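Firner open day, anyone else go?

gantryman
Posted March 23, 2021
Went to the Firner open day and figured I'd write up the kitchen demo. They ran it in the simulator first, up on the big screen, then talked about the real arm. The task was dish cleanup. The software is called Shezi and the view was from the wrist, looking down past the fingers.

The first job was picking up a dish brush lying on the counter next to the sink. The operator said the handle is the part they care about and the bristles are mostly ignored for grasp planning.

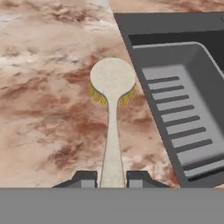
They ran it 33 times while we stood there and put the score on a board at the end. It got 92 percent over the full test set, according to the handout. I didn't keep my own tally.

pelletjam
I was in the later group. Same demo, but I wasn't impressed. A sim is a sim. Real brushes are wet and they roll.

gantryman
They did say the real arm scores lower. They wouldn't give a number.

pelletjam
That's my point. I drove over 6 hours for a screen.

oddbearing
Wundance had a real arm running at their day last May and it dropped half of what it picked up. I'd take a sim that shows me the grasp up close. You can see what the fingers are lined up on.

pelletjam
Dropping things in front of people is still more useful to me than a nice marble counter.

k_torsion
Does Shezi work with the Bandiner gripper? We have 9 of them at work and the stock software is slow.

gantryman
I asked. They said support is planned, no date. The handout has an email for the beta list, I'll send it to you.

k_torsion
Thanks, please do.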